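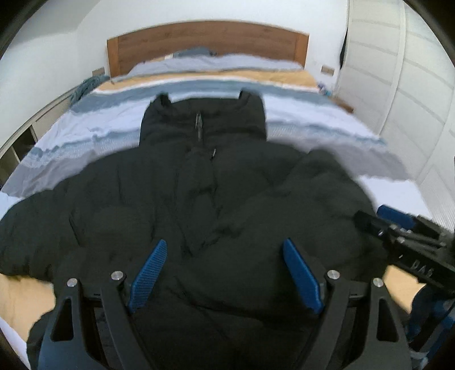

A black jacket with a stand-up collar, spread out on the bed.

Visits > Homes and Housekeeping > Open Days

Filed under: Days Out, Clothing Care, Small Bedrooms

The Trundovis open day, and what I learned about folding a big coat

I have wanted to see Trundovis for years, ever since a neighbor came back from one of their open days with a tote bag full of leaflets and a firm opinion about mothballs. It is an old boarding house at the edge of Rullater, three floors and a long attic, and these days it is run as a sort of practice home for people who want to look after clothes and linens properly. Twice a year they open the doors to anybody who cares to wander through. I went on 4/2/18, with good walking shoes and a cheese sandwich, and stayed until they were stacking the chairs.

Getting there is easy enough. The bus from Joo lets you off at the bottom of the hill, and from there you walk up past the feed store and a row of bungalows with very tidy porches. I arrived early and still had to wait in a line that went down the steps, and I didn't mind a bit, as the woman ahead of me had brought a quilt to ask about and was happy to unfold most of it for me right there on the path. Admission was $6, and that included coffee and a slice of something with raisins.

The ground floor is laundry. There are two deep sinks, a mangle that you are allowed to turn (I turned it, and so did every child in the place), and a drying room with wooden racks on pulleys that go all the way up to the ceiling. It smelled wonderful in there, of soap and warm pine. A chalkboard listed the day's talks, and I will admit I skipped the one on starch to get a good spot upstairs for the outerwear session, which was the one I had really come for.

The bedrooms are on the second floor, and they use the beds as folding tables. I thought this was a very sensible idea, and it is what most of us do at home anyway. In the room I picked there was a bed with a wooden headboard, and laid out on it, collar toward the headboard, was a large black jacket. It was one of those soft, slightly puffy ones with no shine to it at all, with a tall collar that stood up at the corners and a narrow gray zipper pull hanging at the middle of it. I have a coat very much like it at home, and mine has spent every summer of its life wadded up on the closet floor.

Our guide for the session was a brisk, kind lady who had clearly been asked every question before and didn't let on. She had us begin by just looking at the creases. A jacket like that shows them everywhere – down the front, across the body, all over the sleeves – and people tend to go straight for an iron. Please don't, she said. She likes to smooth the thing with the flat of her hand, working from the middle out to the sides, and then leave it alone for a while and go do something else. Heat on a padded coat made her wince, and she wanted us to read the care label before we so much as thought about it.

Then came the folding, and I wrote this part down on the back of my bus ticket, so I believe I have it right:

Close the zipper all the way and empty the pockets. Turn the jacket face down and pat the sleeves out straight. Bring one side in toward the middle of the back, then lay its sleeve down along the body. Do the same with the other side. Fold up from the hem, once for a shelf and twice for a drawer, and press the air out slowly with your forearms as you go. The collar goes last. She leaves hers standing up and never folds it over, and she told us that a collar folded flat in July will still be folded flat at Thanksgiving.

We each got a turn with a coat from the practice pile. Mine was a brown one with a stubborn hood, and I made a poor job of the first try and a fairly decent one of the second. The man next to me rolled his like a sleeping bag and was told, very pleasantly, that rolling was fine for a suitcase and not so good for six months in a closet. He rolled it again anyway when she moved on to the next bed.

After that I climbed up to the attic, where the storage is, and I could have spent the whole afternoon there. The shelves are Tredex shelving, plain and deep, and according to the card by the door there are 498 items put away up there, every one with a paper tag giving the date it was cleaned. Blankets are on the left under the eaves, wool in the cedar chests, and padded coats on the upper shelves where nothing gets stacked on top of them. That last point stuck with me. I had always put my winter coats at the very bottom, with the spare comforter and a box of Christmas lights sitting on them, and then wondered why they looked so tired in November!

There was a small market in the yard at the back. I bought a clothes brush, a packet of 22 paper tags and some wide wooden hangers, which were a nuisance on the bus but a good buy all the same. The tea tent ran out of cups a little after two and somebody went off to borrow more from the church. I was told that 300 people had come through by then, and I can well believe it from the state of the stairs, where you had to tuck yourself into the corner of the landing to let the folks with strollers come down.

If you are thinking of going, wear layers, as the drying room is hot and the attic had a real draft. Parking on the hill is tight and the bus is much easier. The upper floors are stairs only, though the laundry talks are all at street level and there were plenty of seats. Bring a garment if you have a question about it – they have a table for that by the front door, and the quilt lady was still there when I left, with a crowd around her.

I did my own coat that same evening, on my own bed, collar toward the headboard. It took me three tries. It is on the top shelf now with one of the new tags pinned to it, and the Christmas lights have gone out to the garage.

Related visits
A morning at the Joo button fair
Cedar, lavender or nothing: notes from a wool store
The linen rooms at Rullater, before they close for painting
How we packed for a week with one bag each
Trundovis in the fall: the mending day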